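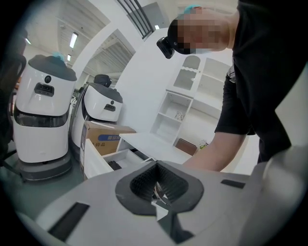
Black T-shirt, leaning in.

Nestby Paths Group
Minutes of meeting, Apr 7, 2026

Present: Loukia Fragkou (chair), Akinyi Rweyemamu, Kerubo Okoth, Anju Vashisht (notes)
Apologies: Najwa Dabbas, sent comments by email, read out where they came up

Typed up fast, shout if I've got you wrong. AV

1. Last minutes
Agreed. One correction from Kerubo: the broken gate was the one at the bottom of Church Field, not the top. The top gate is fine and always has been. Loukia signed.

2. Matters arising
Dog bin by the ford — council say it's on the list. Same answer as December. Kerubo to ring instead of emailing.
Key to the noticeboard: found. Two keys now, Loukia has one and Najwa the other.
Thank you card to the farm for letting us across while the bridge was shut. Not sent. Anju to do it (sorry).

3. Bindum Wood path
Most of the meeting went on this. Kerubo and Akinyi walked it end to end. Fine as far as the old quarry, then soft all the way to the stream, people are going round the edge and the path is getting wider and wider. Bluebells trodden on the left side going down.
Options talked through:
Boards. Dear, slippery, someone has to look after them. Akinyi against. Loukia for, but only on the worst bit.
Stone. Estate would want to approve it. Vehicle can't get closer than the quarry so it's barrows from there.
Moving the line of the path uphill. Dryer but it's a right of way so not ours to move, and Najwa's email says a diversion takes for ever and we'd need a very good reason. Nobody keen.
Drainage. Kerubo thinks the whole trouble is the ditch on the upper side, full of leaves and a fallen birch lying accross it. Clear that first and see what the path does over the summer. Akinyi agrees, said the water is plainly coming over the top at that point and anything we put down will just float off.
Agreed: ditch first, no boards or stone until we've looked again in the autumn. Loukia to write to the estate for a yes on the birch. Work morning once we hear back, nine people is plenty, any more and we are in each other's way. Spades, rakes, loppers. Kerubo has a bow saw.
Also a bit of string and a polite sign to keep people off the bluebells. Anju to word it. Not "keep out".

4. Stiles and gates
Stile at Lower Lane: top step cracked right through. Landowner's job, has been told twice. Akinyi to go and knock on the door, usually works.
Kissing gate behind the school doesn't take a pushchair. Long chat. Three families have now complained to Loukia about it. Could be swapped for a wider one but it's on a slope and the last one that was too wide swung open and let the sheep out. Kerubo to measure up and bring a sketch.
Yellow arrows: running low, Akinyi to order. The old ones fade on the south side of posts, ask whether there's a better sort.

5. Leaflet
Guzmán have sent the proof for the new walks leaflet. Passed round. Comments:
Map much clearer than the old one.
Walk 2 says turn left at the pub. It's right. Has been wrong since the first printing and presumably everyone just looks at the map.
The grey type on the green panel can't be read by anyone over forty (Kerubo) or under it (Akinyi).
Bus times should come off altogether, they change too often. Just put the stop names.
Najwa by email would like a line about dogs and lambs on the front, not the back. Agreed.
Paper: went for the thicker one. Costs a bit more, but the last lot went to mush in a pocket. Loukia to send the changes to Guzmán and ask for one more proof before they print.
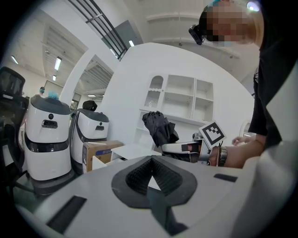
Where they go afterwards: library, surgery, pub, the shop if they'll have them back on the counter. Shop said last time they took up too much room next to the till. Akinyi has a small wooden rack that would do.

6. Buses
Prusetti are consulting on the timetable again. The last bus back from the Bindum end would go at teatime, no good to anyone walking the long route in summer. Agreed to send a short reply from the group and to ask people to send their own as well, one letter from us counts as one letter. Anju to draft, Najwa to check it as she uses the bus most. Loukia reminded us to be polite, the driver on that route has been very good about muddy boots.
Kerubo asked if the new stop will have a shelter. Not known. Put it in the letter.

7. Summer walks
List as it stands: the river loop, the Bindum round (depends on item 3), the evening walk to the hill fort, and the easy one for people who don't fancy stiles. 
Cap of 20 on the evening walk again. Last year it stretched out so far that the back never heard a word, and crossing the main road took an age. The others no cap, see how we go.
Need a back marker for every walk. Same two people have done it each time and it isn't fair on them. Ask in the newsletter.
Tea afterwards at the hall if it's free. Akinyi to check the bookings, there's a dance class some evenings.
Discussion on whether to charge. Decided no, tin on the table as before.

8. Money
Not much to say. Leaflet is the only big thing coming. Tin from the winter walk came to £20 and a foreign coin. Loukia paid for the arrows last time out of her own pocket and hasn't claimed, told to claim.
Insurance renewal is due, Najwa has the form. She'll want the list of walks with it so item 7 needs to be settled before she can send it off.

9. Any other business
Akinyi — someone's been moving the arrow at the quarry fork so it points at the farm. Kids probably. Longer screws.
Kerubo asked about a stall at the fête. Yes in principle, who would be on it? Left for next time.
Loukia: old survey sheets are in her loft in boxes and she'd like her loft back. Anju has space in the spare room for a while, then we need to think about scanning them or giving them to the county record office.
Hall heating was off again. Chairs back in the cupboard please, stacked the right way round or the door wont shut.

Next meeting: same place, same time, date to go round by email once Najwa is back.

Closed 9.20ish. Loukia locked up.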